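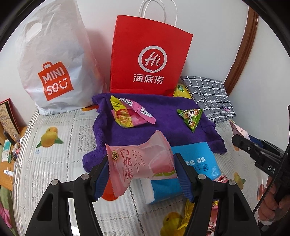
A reply under last week's glaze notes says the pinholes on the Ulex green come from pouring too thick, and that two thin coats with a full dry between them would cure it. Worth a try before I change the recipe.

Home | Notebook | Glazes | Kiln log | Shop

April 3, 2021
3 min read

Bisque load out this morning. 9 small lanterns, 8 good. The bad one has a crack from the light hole down to the foot, same as the December batch. I think I am cutting the holes too late. Next lot get cut at soft leather-hard and go under plastic overnight.

Glazed 6 of the good ones. Four in Ulex green, thin coats this time, two in the Skovamen white for the Nekbridge order. White went on chalky. Sieved it again, no lumps, so probably needs water. Left the last two bare for test stripes.

Győri bulbs don't sit right in the new holes. Drill bit is fine, the clay shrinks more than my chart says. Make a fresh shrinkage bar from this bag and measure it after glaze firing.

Kiln shelf 2 needs scraping and new wash. Cones are low, reorder.

2 comments | 95 shares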